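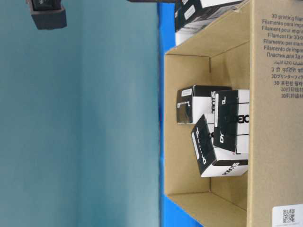 Section 4. Running the bin-picking demonstration for visitors

Read this section before an open day, not during one. It covers the Flivel cell with the Tonex control software, set up to pick small cartons out of an open cardboard box. The sales leaflet says the cell is "visitor ready out of the carton." Our experience at the Villanueva open house in October does not support that, and the steps below are longer than the vendor's for that reason.

4.1 Before the doors open

1. Start the controller at least 30 minutes ahead. The vendor says 3. It will move after 3, but the pick positions drift until the arm has warmed up.

2. Set the box against the edge of the work surface and check that it can't slide. Any plain corrugated box will do. Ours is a filament shipping box with printing in a dozen or so languages on the side, and the camera has no trouble with it.

3. Put the cartons in loosely. A few small ones leaning on each other is a fair test. Do not line them up in a row. The vendor's demo staff will want to, and the success rate they quote was measured that way.

4. Fold the flaps outward as far as they will go. A flap that springs back during a pick counts as a collision and stops the cycle.

5. Run ten practice picks and write down every failure, including the ones that work on the second try.

Note: Black-and-white cartons with large lettering are harder than they look. The software sometimes takes the border between a black panel and a white one for the edge of the box. If it proposes a grip point in the middle of a face, reject it and run the scan again.

CAUTION: Keep cords and straps out of the box. The software does not recognize them, and the gripper will close on one without complaint.

4.2 During the demonstration

1. Stand where you can reach the stop button. Do not hand that job to a visitor, however keen.

2. Say what the cell is going to do before it does it. People who know which carton it is going for can judge the result for themselves.

3. Start the cycle with Run, then Confirm.

4. If a pick fails, let the visitors see it fail. Press Retry once. If it fails again, press Stop, move the carton by hand, and say that you moved it.

5. Limit each group to 4 picks. After that the box is usually empty or the remaining carton is flat against a wall, where the gripper can't get at it.

Note: The Adon display panel shows a confidence score for each pick. Switch it off. We have seen 100 on the screen with the gripper closing on air, and it takes a long time to talk a visitor out of a number they have read on a monitor.

4.3 Questions you will get

Visitors ask how fast it is. Give the full cycle time, scan included - the leaflet leaves the scan out. They also ask if it can handle other products. It can handle the ones it has been set up for. Each new carton took us around an afternoon to add, and Yaa Mensah, who did most of that work, would not promise less to anyone.

4.4 Shutting down

1. Return the arm to the park position and wait for the green light.

2. Save the pick log before closing Tonex. The log is cleared on exit and there is no warning.

3. Copy the failures onto the sheet inside the cabinet door.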